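Folding a padded quilt with the hand-held gripper – how do you grab it?
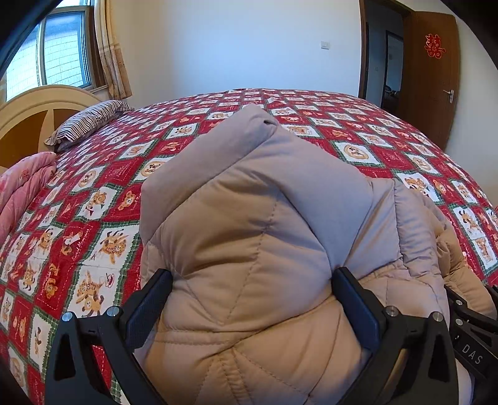

Student Projects > Clurkside Robotics Club

stitchcount
Our club is doing the bed-making task for the Femdale challenge. We collect the demonstrations by hand first, then train on them and run the policy on the arm. Sheets and towels are going fine. The padded quilt is giving us trouble.

Right now I squeeze it near the middle with the two pads and lift, and it bunches up between the fingers. After that there is no clean edge to fold along. We have 83 demos so far and I would call 23 of them usable. Before we record more I'd like to settle on one way of grabbing it. What are other teams doing?

kettle_drum
Don't grab the middle. Go for a corner, lift, drag it across, let go, then do the next corner. With something that thick the middle just turns into a lump.

stitchcount
We tried corners first. The corner slides out of the pads about halfway across the bed. The middle grab at least holds.

pad_thai_88
How far are you closing the fingers? With padding that thick they stop well before they're shut, and if you record the width as a command you can end up with a number the arm's gripper never reaches. Ours sat there pushing until it timed out. We now record the measured width and add a small offset.

stitchcount
Measured width, no offset. I'll try adding one.

mill_road_team
I disagree with kettle_drum a little. A middle grab is fine if the goal is to move the quilt and not to fold it. We split the task in two at Kaimal: first pull the quilt to the center of the bed, then fold. The first part can be as messy as you like. For the second part we grab along a seam, where the stuffing is thinner and the pads get closer together.

kettle_drum
Splitting it means two policies and a switch between them, and the switch is where ours always failed last year. One grab, one motion, fewer places to go wrong.

mill_road_team
It's one policy for us. The demos are just longer. We don't label the halves.

kettle_drum
OK, that's different. How long is a demo?

mill_road_team
About 20 seconds if the person doing it has practiced. New members take a lot longer and we leave their first batch out.

oddsocket
Question about the bedspread under it. Is that going to be there at the competition? You've got red squares with cartoon animals all over, and our model got very attached to the pattern on our practice bed. When we swapped in a plain sheet it reached for the wrong spot nearly every time.

stitchcount
The rules only say "a made bed," so I have no idea. We were going to change bedding every batch. So far we have done most of the recording on this one.

oddsocket
Then change it now, before you collect more. Also move the bed or at least stand on a different side. Light from a window on one side all the time is the same kind of problem.

pad_thai_88
Agree on the bedding. I wouldn't worry about the window yet – get the grab right first.

oddsocket
You can do both at once. Closing a curtain takes a second.

dual_grip
Are you recording one hand or two? For anything quilted we gave up on one hand. Left holds the fold down, right pulls. The Cadberg team does it the same way and theirs looked pretty good at the August meetup.

stitchcount
Leaning toward two for the fold. Syncing them has been a pain.

dual_grip
Tap them together at the start of every take and line up on that. Crude but it works for us.

kettle_drum
Whatever you pick, throw out the old demos or keep them in a separate folder. We mixed two grab styles once and had close to 2000 takes where the thing would hover between a corner and the middle and do neither.

stitchcount
Fair. Plan for the next session is seam grab, two hands, plain sheet, and the curtain closed for half the takes. Old ones go in their own folder. I'll post numbers when we have a new batch trained.

mill_road_team
Please do. Try the seam near the edge first, the ones in the middle are harder to line up on.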